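4.2 Storage and return of reusable packaging parts

The second part of the study looked at how small manufacturers keep track of reusable trays, liners and inserts once these leave the packing area. We worked with two sites, Plarel and Redent, which buy their inserts from the same supplier but store them differently. Plarel keeps a written log at each shelf. Redent relies on a monthly stock check and replaces whatever is missing. Over the study period, Plarel issued 400 inserts and recorded 331 as returned. The remaining parts were listed as lost, damaged or still in use, although the log did not always say which.

Staff at both sites were asked why parts failed to come back. The most common answer was that returning them took time that was not planned for in the shift. Labels were also a problem – they wore off, and parts without labels were put on whichever shelf had space.

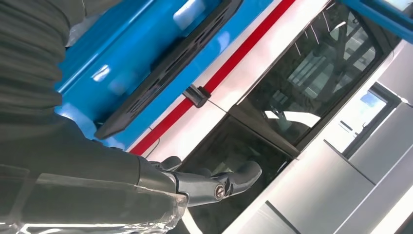 Tennant objected that the log itself might be part of the trouble, as a sheet that takes up to 6 minutes to fill in will be skipped when the shift is busy, and a part that was returned but never written down then counts as missing. We agree that the figure for Plarel may be too low for this reason. A shelf count made in September found parts that the log listed as still out, but the count covered only one storage room and we did not use it to correct the total.

Figure 2. Work area with a steel table.
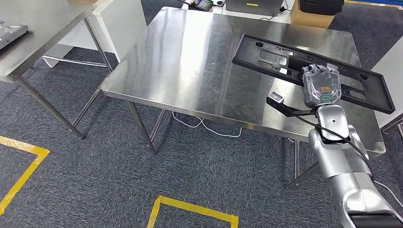
Shape had a clear effect on how parts were stored. Flat liners were stacked and took little room, while deep trays were often left near the place where they had last been used. Long parts fell between these groups. A piece like the black one in Figure 2, with its raised rim and rectangular cutouts, is flat enough to stack but too easily confused with similar parts when the label is gone. At Redent, such parts were sorted by length alone, and mixed stacks were common. The Pella shelving used at Plarel has fixed dividers, and staff there reported fewer mixed stacks – but we have no separate record of these and cannot say how large the difference was.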